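Virkik press office
October

VIRKIK OPENS ORDERS FOR SHARED GRIPPER KITS, WITH A PLANNING SHEET FOR SMALL BUYERS

Guvville - Virkik is now taking orders for its hand-held gripper kits and the matching arm fingers, aimed at workshops, colleges and small repair firms that want to get into automation but can't sign off a full robot cell in one go. Orders open Thursday, 9am. First deliveries go to buyers in Guvville and Otstead, everyone else after that.

The offer in short. Buyers can take the hand-held tool first, use it to record everyday handling jobs, and add an arm later on the same account. Same finger pads on both. No need to commit to the arm at the start, and no penalty if you never do.

A starter kit is £900 before VAT. That covers one hand-held gripper, a spare pair of finger pads, a carry case and setup by phone. Hire is also available, by the month, with a minimum term of 6 months. Half the hire paid comes off the price if the customer buys at the end. Carriage is extra outside the two towns - ask for a quote.

Alongside the kits we are putting out a free planning sheet, written with our trial partner Cheng, a small appliance repair firm in Otstead. Cheng spent the summer working out what it would really cost to bring handling kit into a busy workshop, and most of what they found was not the price of the robot. It was benches, sockets, storage, staff hours and somewhere to put the thing when its not in use.

The sheet has 19 lines to fill in. Some are obvious (purchase, delivery, insurance) and some get missed untill the invoice turns up: replacement pads, extra power outlets, a table at the right height, time off normal work for training. Cheng's own first budget left out seven of them. Their second one was a good deal higher, and it was the one that got approved.
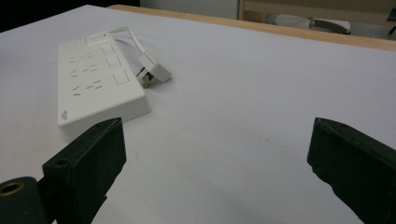

Switched power strip and loose plug on a white tabletop, just beyond the gripper fingers.

The sheet also asks buyers to list the objects they want handled before choosing any equipment. Size, weight, finish, whether it bends, whether there is a cable on it. Cables matter more than people expect. A boxy item with a flex attached needs more practice time in the plan than the same item without, and pale plastic on a pale bench should go down as its own line under lighting.

Our advice on staff time is to allow some 30 hours in the first month for one person to learn the tool and record a first set of jobs. Less after that. Firms with two shifts should budget for a person on each, don't rely on one passing it on.

Trade-ins: we will take older finger sets from existing customers against new pads until stock runs out. Any condition, but please send the screws as well.

Colleges can ask for split invoicing across two budget years. Purchase orders accepted from public bodies, all other customers pay a deposit with order and the balance on dispatch.

The Guvville showroom will have kits out to try during normal opening hours, no booking needed for groups under five. Larger groups please ring first. The Otstead counter has the planning sheet on paper but not the kits, those should follow when the second batch arives.

Price list and order forms from the Virkik sales desk, or pick them up at either site.

ENDS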